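Hand-held grippers v teleop for table tasks, what are you lot using?
Started by drurano_dan, Tuesday, September 28, 2021
Board: Teaching and Demonstration
14 replies

drurano_dan wrote:
Right, I've put this off for weeks and I need a push one way or the other. We want to teach our arm some simple table jobs: spoon out of a bowl, bowl on a saucer, things onto a tray, that sort of level. I've got a leader arm set up for teleop (the Cetov one, second hand, a bit wobbly in the wrist) and it works, but I'm slow on it. Painfully slow. A job I can do with my own hand in four seconds takes me the best part of a minute, and by the end of an afternoon I'm sloppy and cross.

A friend keeps telling me to bin it and get one of those hand-held grippers with a camera on, so you just walk up to the table and do the thing. Is it really that much better? What do you lose? I've got a budget that'll stretch to one decent decision and no more.

pothook wrote:
Do the hand-held. I was on teleop for a year and I'd never go back for anything on a table. We got through 545 goes in the first week with the hand-held tool and most of those were me on my own with the radio on. On the leader arm I'd have been lucky to get a quarter of that, and half of them would have been me hovering over a cup trying to work out how far away it was!

The thing people miss is that you can feel it. You squeeze and you know whether you've got the spoon. With a leader arm (unless you've paid for force feedback) you're guessing from a screen.

gantry_gran wrote:
I'll be the grump then. Teleop gives you demonstrations the robot can definitely do, because the robot did them. With the hand-held your wrist goes wherever it likes and then you find your arm can't get its elbow round there. We threw out a horrible number of recordings in April for exactly that. Lovely smooth demos, all useless, because I'd been standing on the wrong side of the table and reaching over.

pothook wrote:
That's fair but it's a habit you can train out of people. Tape a line on the floor and don't let anyone cross it.

gantry_gran wrote:
We had tape on the floor. People stood on the tape and leaned.

Fiifi Yakubu wrote:
Hello all, long time reader. We do both at Amissah, so perhaps I can be useful. For anything with cutlery we went over to the hand-held completely. Spoons are awful by teleop. They're thin, they slide round the rim of the bowl as soon as you touch them, and the handle ends up pointing somewhere new every time. By hand you just follow it without thinking. By leader arm you chase it about like a wasp.

I pulled this out of yesterday's lot, from the tool's own camera, so you can see how much of the table you get between the fingers when they're open:

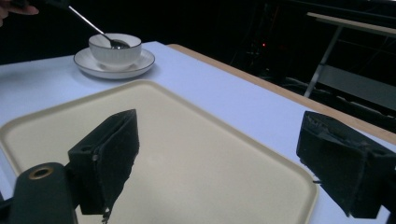
Spoon in the bowl, tray up close, fingers wide open. Somebody else has hold of something up by the end of the spoon.

What I'd point out for Dan is how much of the view goes on the fingers. People buying their first one imagine a nice clear look at the table and then get a shock. I've come to like it, mind you. The fingers are in the same place in every recording, so when something slips you can tell at once where it was in the grip.

drurano_dan wrote:
Oh that's really helpful, thank you Fiifi! I hadn't pictured the fingers being so big in it. Is that fuzzy stuff on them something you buy? And do you always have the tray that close?

Fiifi Yakubu wrote:
It's a rough covering, we went through several before we settled. Bare plastic was hopeless on metal handles. It does go ragged along the inner side after a while and then you ought to redo it, and then you don't, because you're busy.

The tray moves about. We shift everything a bit between goes, tray, bowl, saucer, the lot. If you leave them all in one place you end up teaching the robot where your table is and very little else.

saltmarsh wrote:
Can I ask a daft one. White bowl, white saucer, white table, cream tray. Doesn't that make life hard? I'd have thought you'd want a nice red bowl to start with.

Fiifi Yakubu wrote:
Not daft. It is harder! But kitchens are full of white bowls. We have coloured ones as well and swap them in. If I were starting from nothing I might do as you say for the first few days, just to check the whole chain works, and then get the boring crockery out.

Teodora Kneževič wrote:
I disagree with that, sorry Fiifi. I'd start with the plain things straight away. We spent a month with bright cups because it looked good when people came to visit, and then swapped to white ones and it was like starting again. If the job is white on white, do white on white. The thin dark line round the rim in your picture would be plenty for a person to go by, and I'd bet it does a fair bit for the robot too.

Also on the original question: I think people argue about hand-held against teleop when they should be arguing about who is doing it. We have one girl who is brilliant on the leader arm, you'd think it was part of her, and she'll out-record anybody I know with a hand-held. And we have a chap who has been at it just as long and still knocks the bowl off the saucer. Dan, have someone else try your Cetov before you sell it.

drurano_dan wrote:
Ha, point taken. My daughter had a go on Sunday and picked up a grape. I have never picked up a grape.

gantry_gran wrote:
Hire the daughter.

On Teodora's point, yes, with the proviso that a brilliant operator teaches the robot brilliant-operator moves. Ours learnt a funny little flick from our best person and it took us ages to work out where it had come from. Put two or three people on it whatever kit you use.

mugwump_77 wrote:
Nobody's mentioned tracking, so I will. With teleop you know where the arm is to a hair. With a hand-held you're relying on the camera working out where it's been, and on a big blank white table that can drift. Ours used to wander off if you brought it down close to the surface and held it there. We stuck some patterned mats and odds and ends round the edges and it behaved much better. Of 1595 recordings in our first big batch I had to chuck a proper chunk for drift alone, before even looking at whether the task was done right.

pothook wrote:
Do you move fast? Mine only drifts when I'm swinging it about.

mugwump_77 wrote:
No, I'm a plodder. It was the blank table, I'm fairly sure. And the lights, we had them very low at that end of the room. Put a lamp on and half the trouble went away.

saltmarsh wrote:
What are people paying for the hand-held kits now? I saw Hakton had one up at 1000 without the camera and nearly choked on my tea.

pothook wrote:
Print your own! The fingers are easy, it's the trigger that needs a few goes. Use proper threaded inserts and don't screw straight into the plastic, you'll have them on and off more than you expect and the holes go.

Teodora Kneževič wrote:
Or buy the Hakton and have it working on Thursday. Some of us have tried printing our own and would like those weekends back. The trigger pothook is so breezy about took me nine goes.

pothook wrote:
Nine is a few :)

drurano_dan wrote:
OK, where I've got to. I'm keeping the leader arm for now and letting other people in the building have a go on it. And I'm going to print a hand-held and try the spoon-and-bowl job both ways, same table, same crockery, and see which one gets me something the arm can repeat. Fiifi, one more if you don't mind, how many goes before you saw it pick up the spoon reliably? I don't want to give up too early.

Fiifi Yakubu wrote:
It depends so much on your set-up that I'm wary of saying. For us the first version that I'd have shown to anybody had 3029 demonstrations in it, but that was several jobs together and plenty of them were poor. I'd look at it long before then. Train on what you've got at the end of each week, watch where it goes wrong, and record more of that bit. Ours kept grabbing the rim of the bowl when the handle was leaning away from it, so we did two days of nothing but leaning handles. Very dull. It helped, though.

gantry_gran wrote:
And write down which side of the table you stood on!

drurano_dan wrote:
Tape's already down. Will report back when I've got a trigger that works.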